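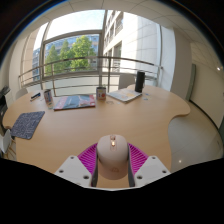
How often should you clean the stuff on your desk?

Once a week for anything your hands touch, once a month for the rest, and right away if soup is involved.

Start with the keyboard. Unplug it, turn it over and give it a few firm taps over the trash can. You will meet several lunches you had forgotten. Go between the keys with a dry paintbrush, then wipe the tops with a cloth that is barely damp. Wring it out, then wring it out again.

A mouse takes 3 minutes. Switch it off, wipe the shell, and run a wooden toothpick along the seams, where the gray stuff lives.

Coffee rings on a wood desk are a longer story. I had 23 of them on my old Harholm before I bought a coaster. Rub a dab of plain white toothpaste along the grain, wait 20 seconds, wipe it off and dry the spot. Try it on the underside first. Mine came out fine, apart from one corner that is now noticeably cleaner than the rest of my life.

Cables get a strip of old bicycle tube tied around them. Twist ties work too - the cat prefers those.

Next up in November: drawers that stick, and what to say to them.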